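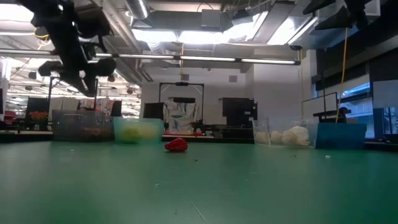
Green tabletop with four plastic bins and one small, wrinkled red item.

Please Stop Driving My Daughter to Ikovlow

By Ilse Vanhove
8 January 2018

The invitation arrived during the holidays, when resistance is low. Our under-10 girls have been accepted into the Ikovlow Spring Classic. I would like to draw your attention to the word accepted. We had applied by sending a check, and they had accepted the check.

Ikovlow is 300 miles from my driveway. My daughter is nine. She plays left back, or she plays near left back, depending on what the dog on the next field is up to. To get her there by eight in the morning we will have to leave the day before, sleep in a motel beside a highway, and eat breakfast from a machine that makes waffles in the shape of the state. She is thrilled. She has been thrilled since she heard about the waffles, and when I asked what she was looking forward to about the soccer she said, "Is there soccer?"

I've been a parent in this league for four seasons and an assistant coach for two of them, which means I carry the cones. I like the league. I like it enough to say in public what a lot of us say in the parking lot: we should quit sending children this young to out-of-town tournaments, and we should quit this year, before the motel deposit is due.

What you get for the money

Last year's trip cost my family a little under $700. I know this because my husband wrote it on the back of an envelope and left the envelope on my pillow. That figure covers two nights, gas, our share of the entry fee, meals, the tournament T-shirt, and a second tournament T-shirt for the one that got left at the motel. It doesn't cover the new warm-up jackets from Droramis, which we were told were optional in the tone people use for bringing a gift to a wedding.

For this our daughter played three games. The games were shortened to fit more teams into the schedule, and the coach, Floor Dewulf, who is a fair woman, split the minutes evenly among a roster that was too big. I did the arithmetic in the car, somewhere in the fifth hour of a podcast about otters. My child had spent longer in the motel pool than on the field by a margin I would call crushing. She had a wonderful time in the pool. We have a pool in Peltent. It has a slide.

I'm told you can't put a price on the competition. We lost 6-0, lost 4-1, and then beat a team from a town whose school is eleven minutes from ours. We could have waved to them from the overpass. Both sets of parents had driven all day so that their kids could meet, and at the final whistle two of the girls discovered they were in the same swimming class.

The case for going

I should be fair to the other side, partly because the other side includes Sanne Prins, and she does the field assignments.

Sanne's argument is that the trip is where the team becomes a team. The girls eat together, run up and down the motel hallway together, and are asked to stop by the same man in the same bathrobe. She says they play better afterward. She may be right. I watched them in the weeks after Ikovlow and they did pass more, though some of that was passing to a friend who was facing the other way and telling a story.

I don't doubt the hallway. I have seen the hallway. My only point is that the hallway is the part that worked, and hallways are available locally. Put fifteen girls in somebody's basement with a stack of pizzas and you'll get the same bond by ten at night, plus the same man in a bathrobe, if you invite my husband.

The second argument is that strong players need strong opponents. At fourteen, sure. I'd drive a fourteen-year-old who wanted it a long way, and I expect I would complain the whole time and be proud of it. At nine, a strong opponent is a girl who had her growth spurt in October. We met one last year. She was very polite. She scored four and helped our goalkeeper find her glove.

The third argument, and the one I hear most, is that the other clubs go. I have no answer to this except the one my mother gave me, which involved a bridge.
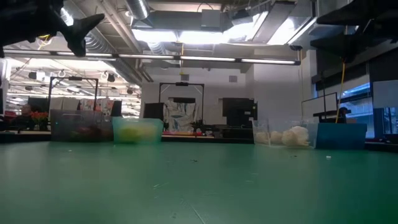
Who doesn't come

This is the part I find hard to be funny about, so I'll be quick.

Two girls on last year's team didn't go to Ikovlow. The email said there was help for any family that needed it, and I believe there was. You had to write back and ask. I have been short of money in my life, and I can tell you I would have discovered a cousin's birthday that weekend before I wrote that email. One of the two didn't sign up again this season. I don't know why and it isn't my business to guess. But she was the best passer we had, and she is playing basketball now, in a gym she can walk to.

When a league says everyone plays, it ought to schedule things that everyone can get to. I don't think that is a radical position. I carry the cones.

A modest substitute

Nele Van Hecke runs the under-12s and has been talking for a year about a Saturday festival with the four clubs nearest us. No trophies, no brackets, short games on small fields, mixed-up teams after lunch. Home by dinner. Each family brings one dish and the club buys the hot dogs. She has even worked out the parking, and anyone who has tried to park at our fields will know that this puts her among the great minds of the age.

She can't get it on the calendar, because the spring calendar belongs to Ikovlow. The festival gets talked about at the end of meetings, when people are already holding their keys.

I'd like us to try it once. If the girls come home sulking and unbonded, I'll book the motel myself next year and sit next to the ice machine. The older teams can go where they like. Myrto Katsaros, who coached here long before I turned up, tells me the club didn't travel at all below under-13 in her day, and several of those players are now the parents shouting at me to check my email about hotel rooms. They seem to have come out all right, apart from the shouting.

The vote is at the next parents' meeting, in the school library, on the small chairs. I'll be voting no on the trip and yes on Nele's Saturday. My daughter has asked me to report that she is voting for the waffles, and she would like it known that we own a waffle iron, that it makes only round ones, and that she has raised this with me before.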